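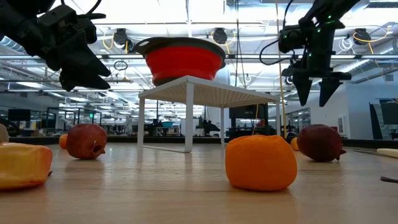 Success rate is the wrong headline number for two-arm fruit handling, and I think our field should stop leading with it.

Last August our group at Jaltside finished a run of 300 trials with a policy trained only on teleoperated demonstrations. The task was to pick up a piece of fruit and put it in a bowl. We counted 278 successes and wrote that number at the top of the draft. Reviewers liked it. So did the people at Skirorcombe, who wanted to use the same method for packing.

Then Gheorghița Cârstea went back through the logs and sorted the successes by how many grasp attempts each one took. Many needed 2. A good share needed 4. A pomegranate that gets pinched four times before it lands in the bowl still scores the same as one picked up cleanly. On a real packing line that fruit would be bruised, and the arm would be late for the next one.

The usual reply is that retries show robustness. I agree that a policy that recovers is better than one that stops. But recovery should be reported as recovery. When it is folded into a single percentage, a careful method and a clumsy one look alike, and the next lab has no way to tell which one it is copying.

What I would like to see is simple: first-attempt rate, attempts per success, and time per object, broken down by type of fruit. All of it is already in the logs. We have rewritten our own results table this way. The first column looks worse than it did, and we are submitting it anyway.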